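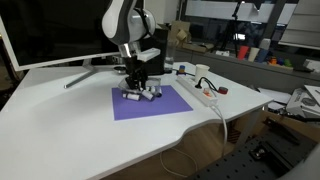

A reader of last year's handout wrote to ask why the unit spends so long on scaffolds when, in her words, "the cells do all the work anyway". The question is a fair one, and the notes for this topic have been rearranged to deal with it first.

Home | Unit outline | Topics | Readings | Laboratory manual | Contact

TOPIC 3: SCAFFOLDS AND CELL SEEDING IN ENGINEERED CARTILAGE
Reading time: 3 minutes

3.1 Why a scaffold is used

Cartilage cells (chondrocytes) grown on a flat plastic surface change their behaviour. Over several passages they flatten, spread and begin to produce type I collagen in place of the type II collagen found in healthy joint cartilage. This is called dedifferentiation. Returning the cells to a three-dimensional setting, such as a gel or a porous sponge, can partly reverse the change.

A scaffold also gives the new tissue its shape and carries some of the load until the cells have laid down enough matrix of their own. Students should be able to explain both functions in the written test.

3.2 Choice of material

Natural materials include collagen, alginate, agarose and hyaluronic acid. Cells usually tolerate them well, but their strength varies from batch to batch. Synthetic polymers such as polylactic acid can be made to a set stiffness and a known rate of breakdown. Their breakdown products may be acidic, and this must be allowed for in the culture medium.

Pore size matters in either case. If pores are too small, cells stay near the surface and the centre of the construct is starved of oxygen. Very large pores leave less surface for attachment. Cartilage has no blood supply of its own, so it copes with low oxygen better than liver or muscle, but there is still a limit to the thickness that can be kept alive in a still dish.

3.3 Seeding methods

Static seeding: the cell suspension is placed on the scaffold by pipette and left to settle. It is simple, but often uneven.

Dynamic seeding: the scaffold is held in a stirred or rotating vessel. Distribution improves. Excess shear can damage cells.

Perfusion seeding: the suspension is pumped through the scaffold. This suits thicker constructs and takes the most equipment.

3.4 The Brercombe exercise

The class data set comes from the Brercombe teaching laboratory. It covers 50 constructs, all seeded by the static method, and records wet weight, DNA content and glycosaminoglycan content. Glycosaminoglycan should be divided by DNA before groups are compared; a construct with more cells will otherwise appear to have better cells.

Write a report of no more than 800 words. Set out the method used to normalise the data, present one graph, and comment on any construct you have left out. The Kolum template is to be used for the graph. Reports are submitted through the Kolerus portal.

3.5 Before the next class

Read the Hassanpour notes on mechanical loading, sections 1 and 2 only. Bring a labelled sketch of the zones of joint cartilage, showing the direction of the collagen fibres in each.

Last updated: 05/01/2020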